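Subject: Re: [waste-comp] Coding of multi-part packs in the Korkent round
To: waste-comp list

On Jul 26, 2026, the Cosham desk wrote:
> We have started entering the Korkent kerbside results into the Kamau
> sheet and have hit the usual trouble with multi-part packs. A cigarette
> pack with the film still on it is one object to the sorter and up to
> three materials to the sheet. Half our sorters put it under 07 (board,
> coated) and the other half under 18 (composite, inseparable). Is there
> an agreed rule, or do we pick one and document it?
>
> Second question. The Fjeld protocol says to weigh "as presented". Does
> that include residual contents? We had toothpaste tubes still in the
> carton and it makes a mess of the fibre line.

Replying to both points, in reverse order, as the second affects the first.

"As presented" in Fjeld means as it comes out of the bag, contents included, at the first weigh only. The first weigh gives you the gross figure for the bag and is used for the reconciliation check. It is not what goes in the category columns. For those you separate what can be separated by hand without tools, then weigh again. A tube comes out of its carton by hand, so the carton goes to 07 and the tube with its contents goes to 18. Do not empty the tube. Residual product is recorded with the container and flagged R in the notes column, and the correction is applied later across the whole round.

If the sum of the category weights differs from the gross by more than three per cent, re-sort the bag. In our last round we had 396 bags and the re-sorts were nearly all wet food bags, where the loss is moisture left on the table. Cover the table with something you can weigh before and after.

On the first point there is an agreed rule but it is badly placed, in the appendix to the November revision. It goes by the state of the item at sorting and takes no account of its design:

Film already off: code film and board separately.
Film on but loose or partly torn: remove it, code separately.
Film intact and sealed: the item is unopened. Flag U, and code by the outermost printed layer.
Foil liner bonded to board: ignore the liner if the outer is board.
Foil liner loose: 12.

Applied to the cigarette pack, that gives 07 in nearly every case, with the film in 09 if it is there at all. Code 18 should not be used for it. The same goes for tea cartons and most medicine boxes. Snack bags are a different matter. They stay in 18 whatever the sorter thinks they are made of, as metallised film cannot be told reliably from laminate by eye.

Outer wraps on tissue and toilet roll are 09 when empty. If there is product inside, flag U and code 09 for the wrap only after you have opened it. The tissue itself goes to 05, unused.
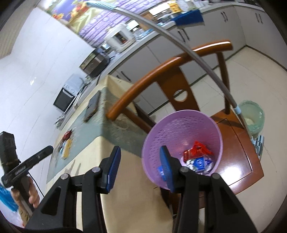
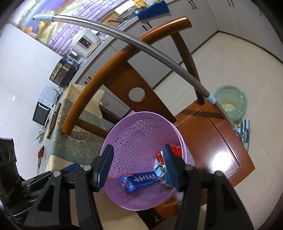
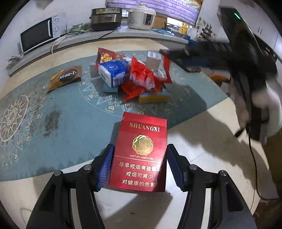
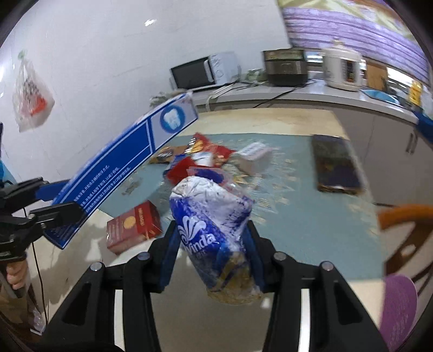
Printed packaging among household things.

A further matter on the Kamau sheet. The version on the list archive has 20 category rows, but the totals row sums only the first nineteen. Row 20 is "fines", so the error is small in a dry round and large in a wet one. Check the formula before you enter anything else. If you have already submitted, send a corrected total with the bag numbers and leave the original in place.

For households, the sheet expects the number sampled, with refusals and empty presentations in separate cells. Korkent was drawn at 329 addresses. If a bin was not out, it is a zero and stays in the denominator. If the bin was contaminated by a neighbour's material it is excluded and the denominator drops. We have seen these two treated the same way and the per-household figures then cannot be compared with earlier rounds.

Colour of bag has no bearing on the code, but please keep recording it. Two of the metro councils use it to check presentation against the collection calendar.

If your sorters have split between 07 and 18 already, the cheapest repair is to pull the sorter initials from the tally cards, find which of them used 18 for cigarette packs, and recode those lines from the cards. It can only be done where the description field was filled in. Where it was left blank, keep 18 and add a note against the bag. Do not apportion the blanks by the ratio seen elsewhere, as this hides the problem from whoever does the variance estimate.

I can send the appendix pages off list. The copy on the archive is missing its second table.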